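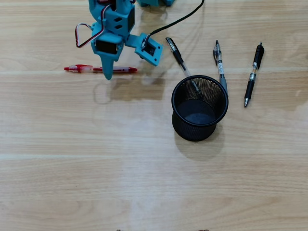 Pongsak Kaewsai
Jan 8, 2023

My small goal for this winter: teach a robot arm to put pens in a cup, only by showing it. I write no code for the movement. I hold one arm with my hand, the other arm copies me, and the computer remembers everything. I will write here how it goes.

The task I gave the name Gelitia. Every project on my disk needs a name and this one was free.

First lesson for me. When I move the leader arm with my hand, I want to look at my hand. This is wrong. I must look at the arm which does the work, or even better, at the camera picture on the screen. The robot will have only the camera picture later. If I use my eyes to see something the camera does not see, I am cheating and the robot cannot learn it.

I recorded 18 demonstrations on the first evening and deleted 7 of them. In most of the deleted ones I stopped in the air to think. A person who watches understands that I am thinking. The robot only learns that one should stop in the air.

So now I make the plan before I press record. Which pen, from which side, where do the fingers close. Then I record, and I do it without a pause, slowly but always moving.

About the gripper: one finger is long and narrow, the other is a flat plate. I like this shape for pens. The narrow finger goes down next to the barrel and the plate comes from the other side. For a coin or a sheet of paper I would want something else.

Pens are harder than the wooden blocks I used in November. A block stays where you put it. A round pen rolls when the finger touches it a little too early, and then the whole demonstration has a different story. I keep some of these, if I could recover well. Bianka Kelemen told me to do this and I think she is right. The robot must also see how a small mistake is repaired.

Clear barrels are a problem. On my screen a transparent pen on light wood is hard to find, and I know where I put it! Red parts help very much. Black clips also help.

The cup made of black mesh was my wife's idea, before I had a heavy ceramic one. The mesh one is light, so if I come too low with the gripper I push it over the table. I decided to stay with it. It teaches me to lift higher before I go sideways.

Question from Yannick Huet: why do I leave other pens on the table and do not clean it first? Because in the end I want it to work on a normal table. I change the places of the pens between recordings, and I also move the cup a little. In my first try with the blocks I always used the same places, and the arm learned to go to these places even when the block was somewhere else.

A practical thing about light. The lamp makes a shadow of the arm on the table, and this shadow moves together with the arm. I record some with the lamp on the left and some with the lamp on the right. I do not know yet if it matters. I will compare later.

Another practical thing: the servo wires. Leave enough length so the wrist can turn, but check where the loop goes when the arm is at its lowest point. Mine caught on the cup 6 times before I tied it in another place.

The plan is to have 200 good demonstrations and then start the training. After one hour my hand gets tired and my movements become bad, so I stop after one hour, also when it goes well.

Kulap Thongsuk asked if her son can record some of them. Yes, please. But he should practice first with the recording off, and he should grab the pen in the middle like I do. If one person takes it in the middle and another person at the end, I am afraid the robot will try something between.

Next post when I have the first training result. If you have taught an arm to pick up thin round things, please write me how you placed your camera. Mine looks from above and I am thinking to add a second one on the side.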